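Setting a Small Table: Your Questions
By the Haltmont Table Notes desk
Updated December

So many of you wrote in after the place-setting post, and I loved every message! These are the ones that came up most.

Do my dishes have to match?
Please, no! I've set the table at home with odd dishes for years and it gets more fun every time. Pick one strong color and let the rest stay quiet. A red plate under a plain white bowl is my favorite pairing of all (the ring of color around the bowl does all the work), and it looks just as good with soup as with a heap of clementines.

How much wider should the plate be than the bowl?
Wide enough that you see color the whole way around. I like at least 2 inches showing on each side, and more if you have the room.

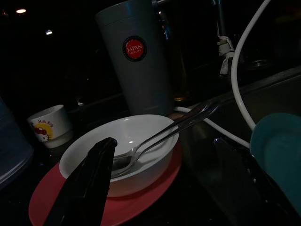 Go narrower and the plate starts to look like a saucer, which is fine for dessert but a little cramped for dinner. You also want somewhere to put down bread!

What size bowl works for noodles?
Mine holds 750 ml and I wouldn't go smaller. Deep beats wide here, the broth stays hot longer.

Can I use plastic spoons?
Sure, clear ones especially. They disappear against nearly anything. Check the pack before you put them in very hot soup, though.

Where do the cups go?
Behind the bowl for a tall tumbler, off to the left for a little tea cup. Left-handed? Flip it.

Should I peel the stickers off new cups?
Before you wash them, yes. Warm the sticker with a hair dryer and pull slowly from one corner. A dab of cooking oil lifts whatever glue stays behind.

Where do you shop for single pieces?
The secondhand shelves at Erport, mostly, and the Vukport market when I can get there early. Go before 9 a.m. for bowls!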